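Kitchen cell: arm safety check, with my notes
Checked by: Shiela Abella
Date: September 10, 2025
Arm: Damus, kitchen bench
Reason for check: arm dropped under power during a wipe-down routine, run 973

Quick background for anyone who wasn't in. On run 973 the arm was coming back over the counter when the wrist sagged, the finger hit the worktop and the whole thing carried on pushing for 2 seconds before the force limit caught it. No one was hurt and nothing smashed, but 2 seconds is far too long and I'm not signing it back to normal running until the open items below are closed. Sorry to the Volludon lot who wanted it this week!

1. Emergency stop, bench side
PASS. Pressed it six times, at different points in the move. Stopped dead each time. The button is still a stretch if you're short like me, so I'd love it moved nearer the front.

2. Emergency stop, desk side
PASS. Bit sticky on the twist to release. Keep an eye on it.

3. Force limit
FAIL. It was set to 74 newtons. Our own sheet says it should be well under that for anything near the counter, and I think the number came across with the Ghorbani settings file when we swapped controllers in January. I've put it back and locked the page. Please don't load that file again, whoever has it on a stick.

4. Brakes
FAIL. Held fine on the bigger joints, but the wrist crept down with the power off (slowly, you have to watch it for a bit). That fits with the sag. New brake requested from Porkeneo, no delivery date yet.

5. Cables
PASS, with a grumble. No nicks or flattened bits that I could find, and I went along them with my fingers as well as a torch. I still don't like how much slack there is by the wrist. It wants another clip.

6. Gripper finger
PASS. Straight, tight, no cracks. I was sure the knock would have bent it, so that was a nice surprise.

7. Clearance over the counter
COMMENT. I did this one at slow speed with my thumb on the stop. The low point of the path is over the chopping board, and there's metal close by in the shape of the toaster, so a few centimetres of droop matters a lot more at this spot than it would over bare worktop.
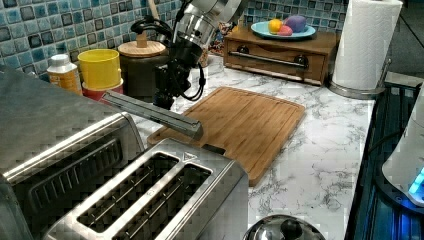 Item 7, clearance: fingertip just above the corner of the board, toaster alongside.

I want the low point raised until the new brake is in. It'll make the wiping useless for a while, I know, but we can live with crumbs.

8. Things in reach of the arm
COMMENT. The kitchen is laid out as the routine expects, and that's fair enough for testing. While the wrist is suspect, though, I'd like anything breakable taken off the back of the counter, and the toaster unplugged before every run. Add it to the start-up card, please.

9. Warning light and sounder
PASS. Sounder is loud. Very loud. Ask me how I know.

10. Logging
FAIL, sort of. The log for 973 has the force reading but no joint positions, so I can't tell which way the wrist went first. Someone had switched them off to save space. Back on now.

Overall: NOT cleared for normal use. Slow speed only, one person on the stop at all times, no one reaching in while it's powered.

Still open: items 4 and 7, plus the extra clip from item 5. I'll redo the brake test once the part is fitted and add the result under this one.

Shiela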